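The Small Table by the Bed

I own one bedside table and it has seen more of my life than most of my relatives. It came out of a secondhand shop called Bermúdez, where it cost me less than lunch, and I carried it home up three flights with the drawer taped shut (the drawer still opened, twice, on my foot).

For years I treated it as the place where the day got dumped. Receipts, hair ties, one earring, a glass, another glass. Then last September I read a piece by Araceli Miranda, who writes about small apartments, and she asked her readers to clear off one surface a night before bed. One! I could manage one.

So I tried it, and I roped in my friend Lucía Zabala, who has a much nicer table and a much worse mess. We texted each other every evening for 12 nights. Lucía quit on the ninth and then came back, which I think still counts.

Cables were my downfall. I'd wind one up, feel terrific, and by morning it had spread itself over everything again. Lucía swears by a Skovano cable tray that clips on behind the table. I tried hers for a week and kept forgetting it was back there, so I went back to plain loops and a twist tie from a bread bag.

What helped me more was giving the little stuff a home with walls. Any box with compartments will do, and it doesn't have to be pretty. I'd also put in a word for paper napkins by the bed, especially if you're a person who eats toast lying down (hello). 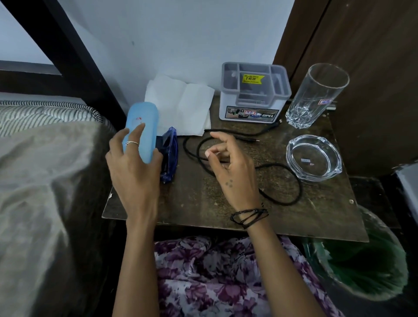
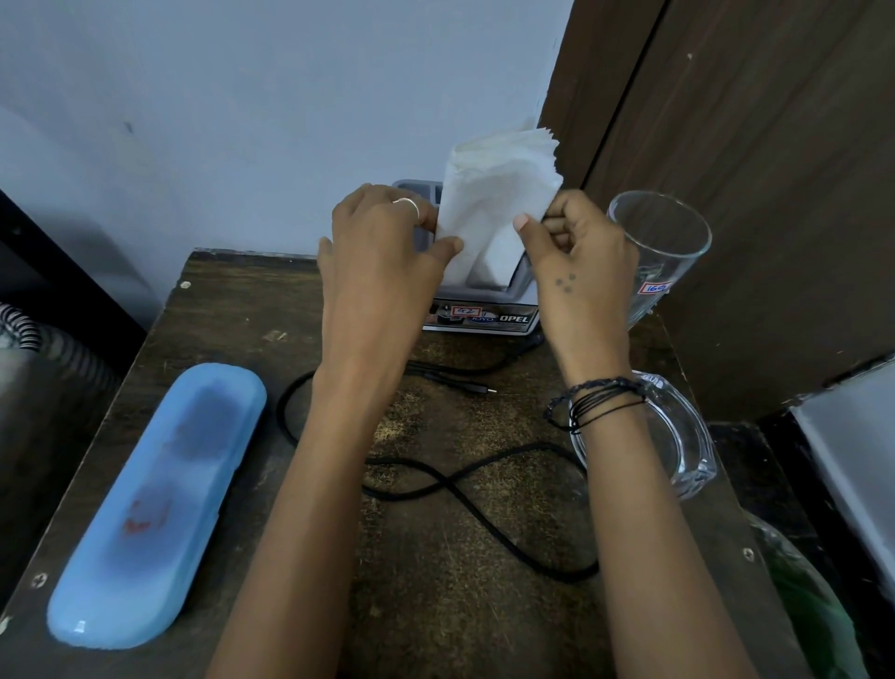 Anyway, Lucía and I are on to the next round now, and she wants to do closets. I've told her I'm sticking with surfaces until spring, because my closet has a door and the door shuts. The kitchen windowsill is next on my list. It has three dead basil plants on it and a jar of buttons I've been meaning to give my mother, so wish me luck!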